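Descaling, Water Hardness and the Gray Film

I have put off writing this up since January because the notes were spread over two notebooks and the back of a gas bill. What follows covers the hard water problem at our house in Natatthorpe, what I measured, what I changed, and what I would leave alone next time.

Background first. The house is on a shared well with three others. The water tastes fine and passes the county test every year. It also leaves a gray film on anything that dries in open air, puts a crust in the kettle, and cut the flow at the upstairs shower to a dribble. When we moved in I assumed the shower valve was bad and replaced the cartridge. The old cartridge had nothing wrong with it. The screen in the shower arm was packed with scale, and I could have cleaned it in ten minutes with vinegar and a toothbrush.

Hardness is reported in several units and people mix them up. The strip kits give grains per gallon or parts per million as calcium carbonate. One grain per gallon is 17.1 ppm. The cheap strips change color in wide steps, so a reading between two colors is close to a guess. I gave up on them and bought a drop titration kit. You fill the tube to the line, add the indicator, then add drops until the color goes from red to blue. Go slowly near the end and swirl after every drop. The change happens over one or two drops and it's easy to overshoot.

Our number at the kitchen cold tap came to 600 ppm. Leonie Kuhlmann, two doors down on the same well, got a lower figure with her own kit, and we spent an evening finding out why. She had been filling the tube to the top of the meniscus and I had been filling it to the bottom. We also found that her kitchen tap was plumbed downstream of an old softener the previous owner had never mentioned, buried behind a shelf in the crawl space and still working after a fashion. Once we both drew from the outdoor spigots the numbers agreed.

What the hardness does depends on temperature. Calcium bicarbonate is soluble. Heat the water and it gives up carbon dioxide, and the carbonate that's left is far less soluble and drops out on the nearest surface. So the kettle and the water heater take the worst of it. Film on metal and glass is a separate matter: there the water leaves by evaporation and every dissolved solid in it stays behind, whether or not it would have scaled a pipe. A softener will not fix that second problem completely. It swaps calcium and magnesium for sodium, and sodium salts leave spots too, although they wipe off with a damp cloth.

Polished steel shows it more than anything else in the kitchen. Brushed steel hides it well. If you have mirror-finish cups or flatware you already know this.
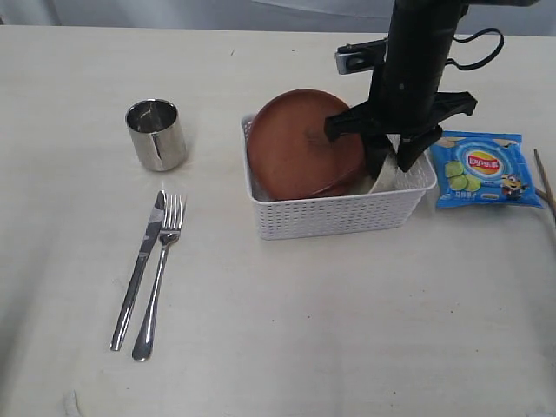
Steel cup and cutlery on the light tabletop.

For cleaning I compared white vinegar with citric acid. Store vinegar is 5 percent acetic acid. Citric acid comes as a powder, has no smell to speak of, and you can mix it to whatever strength you want. I settled on 30 grams per liter in warm water. Two warnings. Do not boil a strong citric solution in a kettle that's heavily scaled, as calcium citrate can come out of solution when hot and is more trouble to remove than what you started with. And keep any acid off marble, limestone and cement grout. I etched a ring into a marble trivet that belonged to my aunt Kerstin Lenz, and she was gracious about it, but it's still there.

The water heater was the bigger job. It's a 66 gallon electric tank and I don't think it had ever been flushed. Procedure, for the record:

Breaker off. Confirm with a meter at the element terminals.
Cold inlet valve closed.
Let the tank cool overnight. I ran the hot tap in the morning to check.
Hose on the drain valve, other end outside and lower than the tank.
Open a hot tap upstairs to let air in, then open the drain.
When the flow stops, open the cold inlet in short bursts to stir up what's on the bottom.
Repeat until it runs clear.
Close the drain, refill completely, and wait for a steady stream with no air at the open tap before the breaker goes back on.

The last line matters most. An element powered up in a tank that isn't full will burn out in seconds.

The drain valve plugged twice. Flakes the size of cornflakes got into it and sat there. A short length of stiff wire pushed in through the open valve cleared it, at the cost of a wet sleeve. The lower element came out looking like a piece of coral. I replaced it along with the gasket. I also pulled the anode rod, which was down to bare wire along half its length, and put in a new one. The hex head on the old rod took a breaker bar and a helper -- Chang-ho Woo held the tank still and provided commentary.

Then the softener. I had quotes from two dealers. Both wanted to sell me a unit much larger than the house needed and neither asked what our iron level was. Iron fouls the resin, so it's the first thing they should ask. I ended up buying a Preder metered unit secondhand from Evander Purves, who was moving onto city water, and put in fresh resin before installing it. Metered means it regenerates after a set volume of water has gone through. The timer type regenerates on schedule whether you've used any water or not, and wastes salt when you're away.

Settings are simple arithmetic. Resin capacity in grains, divided by hardness in grains per gallon, gives gallons between regenerations. Subtract a day's use as reserve. If there's iron in the water, add 4 grains to the hardness figure for each ppm of iron before you divide. Ours has very little, but I put the correction in anyway.

I left the kitchen cold tap and the outdoor spigots on raw water. Plants don't care for the sodium, and I prefer the taste of the hard water for drinking. 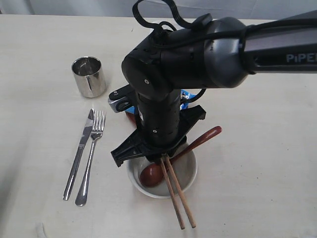

That decision means the kitchen still gets spots on anything rinsed in cold and left in the rack. I tried a rinse aid in the sink and do not recommend it. Drying by hand with a cotton towel works and costs nothing. The dishwasher is fed from the hot side, so it gets softened water. I cut the detergent dose in half after the changeover. Too much detergent in soft water etches glass over time, and etching looks a lot like scale except that acid won't touch it. A drop of vinegar on one spot will tell you which you have.

Remaining items. The bypass valve weeps slightly at the outlet side and needs a new O-ring. The bathroom faucet aerators are soaking in a jar as I type. Leonie wants to rebuild the old softener in her crawl space, and I have told her the resin alone will cost more than the thing is worth, but she has already ordered the seals. I'll post hardness readings from both houses once hers is running again.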